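Call for participants: evening group for people who learn to repair and alter their own clothes
Zandgate Community House, autumn round
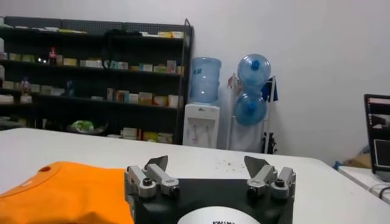
Do I need to know how to sew before I apply?
You need only to thread a needle, and if you cannot do it yet, Nokuthula will show you in the first evening. In the last round more than half of the group had never used a sewing machine.

What we are looking for

We look for 20 adults who want to meet every Wednesday evening, from October until the week before the winter holidays, and learn how to keep their clothes in use for longer. The group is called Cunora. It exists since three years and it has grown slowly, mostly by people telling their neighbors. This is the first time that we make an open call, so please excuse us if the text is long. We wanted to answer the questions which come every time by telephone.

The evenings start at 6:30 p.m. and end at 9 p.m. The door of the house is open from 6 p.m. for those who come directly from work and want to eat something first. There is a kitchen with a kettle and a microwave, but please do not bring food into the sewing room. We had one time a tomato soup on a wedding dress, and it was not a nice evening for anyone.

Who can apply

You must be 18 or older and live or work in the Zandgate district. It is not important which language you speak at home. The evenings are held in English, and Ntombi Msimang and Sizwe Coetzee can also help in Zulu and in Afrikaans. If you are not sure whether your English is good enough, come anyway. My own English was learned at an evening table like this one, between buttonholes.

We ask that you can come to most of the evenings. If you work in shifts, write us your plan and we will see what is possible. Two places are kept for people who can come only every second week.

Couples, friends and parents with grown children may apply together, but every person has to send an own application. We cannot take small children into the room, as there are hot irons and open scissors on all the tables. On the ground floor there is a play group until 7:30 p.m., which is run by other people and has its own list.

What we will do

The first two evenings are for hand sewing: buttons, hems, small holes in knitted fabric, a seam that has opened under the arm. These are the repairs that people ask for most, and they need no machine.

After this we go to the machines. You will learn to wind a bobbin, to choose a needle, and to clean the machine after use. Then we shorten trousers. We do this with old trousers first, so please bring a pair that you will not miss.

In the middle part of the round everybody works on one bigger piece. It can be a coat which needs a new lining, a dress from an aunt which is too wide, or a shirt which you want to make into something for a child. You talk about your piece with Nokuthula Adams before you start. She was a tailor in a theater for many years and she is very direct. If she says that the fabric will not hold, believe her, and choose another piece.

One evening is about dyeing with a guest, Vinzenz Strebel. He works with onion skins, walnut shells and tea, and he will bring his own pots. For this evening wear old clothes and old shoes, the color does not ask where it may go.

One evening is left open. The group decides what to do with it. Last time it was zippers, and many people said that one evening of zippers was too short.

What it costs

The fee is $30 for the whole round and it pays for thread, needles, chalk, interfacing and the electricity. If you cannot pay this, write "reduced" on your application and pay what you can. We do not ask for papers. Fabric for your own bigger piece is not included, but there is a shelf with donated fabric in the hallway and you may take from it.

If you are accepted and later you cannot come, tell us before the second evening and we return the money. After the second evening we cannot do this, as the materials are already bought.

What you should bring

A small pair of scissors that you use only for fabric
A measuring tape
Glasses, if you read with glasses
Two or three pieces of clothing that need repair, washed and dry
A notebook, if you like to write things down

You do not need to buy a machine. The house has machines for the group, most of them older Pavier models with metal inside, heavy and patient. If you have your own machine and want to learn on it, you may bring it, but you have to carry it home again each time. The storage room is full.

What we expect from you

Please come on time. The explanation for the evening is given at the beginning, and it is hard to repeat it for one person when the others are already working.

Please tell us if something breaks. A broken needle is normal and costs almost nothing, but the pieces must be found and put in the small jar, also the smallest one.

At the end of the evening we clean together for 15 minutes. Threads go in the bin, pins go in the box, irons are switched off and stay standing on the shelf until they are cold. The person with the key leaves last.

We also ask every participant to help one time at the open repair table. It takes place on a Saturday morning in the entrance hall, and people from the district come with their bags. You will not be alone there – somebody from an earlier round sits next to you. At the last repair table 157 pieces were brought, most of them trousers, and the queue went up to the stairs. It is tiring, but many participants say later that they learned there the most.

About the house

Zandgate Community House is the yellow building behind the post office. The sewing room is on the second floor. There is an elevator, but it is slow and it does not like it when you press the button two times. The tables can be made lower for a wheelchair. If you need this, please write it in your application so that we prepare it before you come.

Bus 2 stops in front of the post office. Bicycles can stand in the yard, where the gate is closed at 9:30 p.m. Parking is difficult in the evening and we cannot help with it.

How to apply

Write us a short letter or an e-mail. Half a page is enough. We would like to know:

Your name and how we can reach you
What you have sewn or repaired before, or that you have not done it before
One piece of clothing that you would like to save, and why you still have it
Which evenings you already know that you will miss

Please do not send us photos of the clothing. We prefer to see it on the table and to touch it. You also do not need to send a curriculum vitae. Some people did this last year, with diplomas, and we were a little embarrassed.

Letters can be put in the mailbox marked Cunora, next to the main door. For e-mails, the address is on the notice board and on the contact page of the house. If you prefer to speak, Fatima Swanepoel is in the office on the ground floor on weekdays between 10 a.m. and noon, and she will write down your answers for you.

How we choose

If more people apply than we have places, Fatima and Ntombi read all the letters and try to make a mixed group, with younger and older people, beginners and people with some practice. It is not a competition and good sewing gives no advantage. Those who applied for an earlier round and did not receive a place come first this time, so please mention it.

Everybody receives an answer, also when it is a no. The answers go out one week before the first evening. If you do not get a place, we put you on the waiting list, and it happens in every round that one or two people stop early and somebody can come in their place.

Questions about the content of the evenings please to Nokuthula Adams, questions about the fee and the room please to Fatima Swanepoel. Sizwe Coetzee takes care of the machines, and he is also happy about donations of thread, bobbins and old button boxes, which can be left in the office during the morning hours.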